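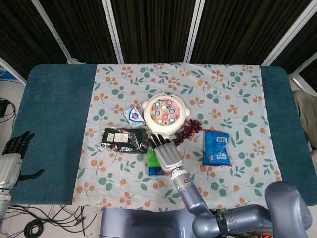 Manuela Vitale wrote to me that a table should be cleared before anyone puts a cloth on it, and cleared again before anyone sits down. Grapes, she said, go in a bowl. Toys go in a box. Anything still in its wrapper goes in the cupboard or the drawer it was bought for, and it goes there the same day. She thinks the mixed table is a bad habit that people have started defending.

I am one of the people defending it, so I will try to do it properly.

By a mixed table I mean one where a toy fishing game sits near a bunch of dark grapes, with a bright blue snack bag on one side and something new in its plastic on the other. Most family tables look like this for part of the day. The things on it have come from different places and will go to different places, and for the moment they are all at the same height, in good light, where they can be found.

That last point is the one I care about most. I kept a cleared table for years. What I had in exchange was a sideboard with three drawers nobody could close and a hall cupboard where new socks went in their packets and stayed there until October. I bought more socks. When I finally emptied the cupboard I found 65 pounds' worth of things I had bought twice, and I wrote the figure on the inside of the door, where it still is.

A packet on the table gets opened. Somebody wants the space, or is tired of looking at it, and cuts the label off and takes the thing upstairs. A packet in a cupboard has been dealt with as far as the household is concerned, and it can stay dealt with until the elastic goes.

Manuela's second objection was to the cloth. If you are going to leave the table in that state, she asked, why dress it? She would accept a bare table with shopping on it, or a laid table with nothing on it but plates. A printed cloth with shopping on it seemed to her to be neither.

I think she has the cloth wrong. People talk about tablecloths as if they belonged to meals, and some do. The white one my mother kept in tissue paper belonged to meals, and there were perhaps four of those a year. A cloth with orange berries and green leaves all over it belongs to ordinary days. It can have a toy on it and a bag of crisps on it and still look like a cloth somebody chose. Put the same things on plain white and they look like a mess, and I would be on her side.

I also like two cloths, a plain dark one underneath and a patterned one laid over the middle. A dark teal with the berries on top is a good pair. The plain cloth covers the table and the patterned one gets changed, and as it is smaller it is easier to wash and quicker to dry. I paid 70 pounds for a large cloth once, from Wevmont, and was so careful of it that it hardly came out. The smaller ones I have bought since have all been worn thin, as they should be.

Food is where I give way a little. Grapes straight on the cloth will mark it sooner or later, and if there are building blocks on the same table then whoever is playing with the blocks will eat the grapes with the same hands. I would put the grapes on a plate. I would rinse them first. But I wouldn't move them to another room. Fruit within reach gets eaten, and fruit in the kitchen gets thrown away on Thursday.
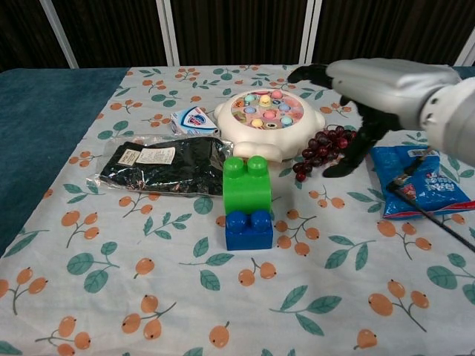
The toys are the harder case, and I know people who are relaxed about everything else and strict about those. Efua Darko told me her rule is that toys live on the floor and the table belongs to adults. It is a clear rule and her children follow it. I tried it for one winter. What happened was that I sat at a tidy table and the child sat on a cold floor with her back to me, and we talked less.

A fishing game is a table game in any case. It has a round tray with small fish in it, and a child needs to lean over it with both elbows on something. Big plastic bricks are the same. Two of them, a green one pushed on to a blue one, take up less room than a teapot and do no harm to anybody. When food is ready they can be moved to the end of the table, still joined together, and the child can see that they are safe. Tipping them into a box is what causes the argument.

There are limits. I don't want shoes on the table, in or out of their box, and I don't want post. Post is the one thing that does breed. A letter laid on a cloth becomes a pile by the weekend, and a pile of letters has something in it that is due. Ours goes on a hook by the door in a bulldog clip. I am also against soap next to fruit. A wrapped bar of soap is clean enough, but the scent gets into everything, and a grape that tastes of lavender is a sad thing.

The other limit is time. A mixed table works if it changes. If the same packet has been in the same place for a week then it is being stored, and Manuela is right and it should go in the drawer. My own rule is that everything comes off when the cloth is changed, which is Sunday in our house, and only what is wanted goes back. It takes me 90 seconds if there are no bricks.

Manuela has read this and has not changed her mind. She is coming to lunch next week and has asked for a clear space in front of her, wide enough for a plate and a glass. I have told her she can have the end by the window.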